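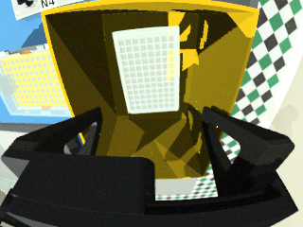 A computer rendering of a gridded white lab plate or rack in a yellow bin.

Laboratory plastic waste

Laboratory plastic waste is the single-use plastic thrown out by research, medical and teaching laboratories. It includes plates, pipette tips, tubes, dishes, bottles, gloves and the packaging around all of them. The subject has drawn growing attention, along with a large number of claims about how much of it there is and how much of it can be recycled. Many of these claims rest on thin evidence.

Background

Glass was the usual material for laboratory vessels until the second half of the twentieth century. It was washed, heated in an oven or autoclave, and used again. Molded polystyrene and polypropylene took over because they were cheap, arrived sterile and did not need a washing room. Many institutions later closed their washing rooms, and a return to glass would now mean building them again. This cost is often left out of articles that recommend the change.

Estimates

There is no agreed way to measure laboratory plastic waste. Some surveys weigh bags at the loading dock, which mixes plastic with paper, liquid and gloves. Others work from purchase records and assume that everything bought in a year was thrown out in the same year. The two methods can give very different answers for the same building.

A survey by Mawar Halim covered 410 laboratories and found that the heaviest users threw out up to 2,000 plates a month. The figure has been repeated widely, usually as if it described a typical laboratory. Halim's own report gave no average and warned that the laboratories had volunteered to take part. Places that already keep records of their waste are probably not a fair sample of places that don't.

Sorting and contamination

Plastic that has touched infectious material must normally be made safe before disposal, by heat, chemicals or burning. Rules differ from one country to another and often from one building to the next. In practice, staff tend to put clean items in the hazardous stream when they are unsure, and this raises both the cost and the recorded amount of hazardous waste.

Bin color is a common source of confusion. Yellow is used for clinical or infectious waste in many places, but the meaning is not universal, and a bin of the same color may hold ordinary recycling elsewhere. Campaigns that promise better sorting through new bins and posters seldom report results past the first few months.

Recycling programs

Several suppliers run take-back programs. The Stondo program accepts rinsed polypropylene racks and tip boxes, while the one run by Goh accepts boxes only. Both describe the material as "recycled" at the point of collection. Neither has published how much of it becomes a new product, and critics have asked whether some of it is stored or burned.

The Kostitz trial is cited more than any other in support of recycling used plates. It collected 3,365 kilograms of plastic at 2 sites. The trial report counts everything collected as waste avoided — including loads turned away by the processor for mixed resin or leftover liquid. Katsuhiko Nakajima, who reviewed the report, wrote that "the weight going in is not the number anyone needs." The organizers replied that rejected loads were a small share, but did not say how small.

Washing and reuse

Machines that wash pipette tips and plates for repeat use are sold by a number of firms, among them Tundeo. Makers generally compare the price of a washed item with that of a new one. The comparison looks weaker once water, detergent, power and staff time are added, though it may still favor washing in laboratories that run the same simple test all day. Independent work on carryover, meaning traces of one sample left behind for the next, is limited. For sensitive genetic tests most laboratories continue to use new plastic.

Plant-based plastics

Plates and tubes made partly from plant oils or sugars are sold as a lower-carbon choice. Some are chemically the same as the ordinary kind and last just as long in a landfill. Labels such as "bio-based" and "biodegradable" are frequently treated as equal in sales material, although they describe different things. Compostable labware has found little use, in part because many such materials soften in an autoclave.

See also
Autoclave
Clinical waste
Microplate
Polypropylene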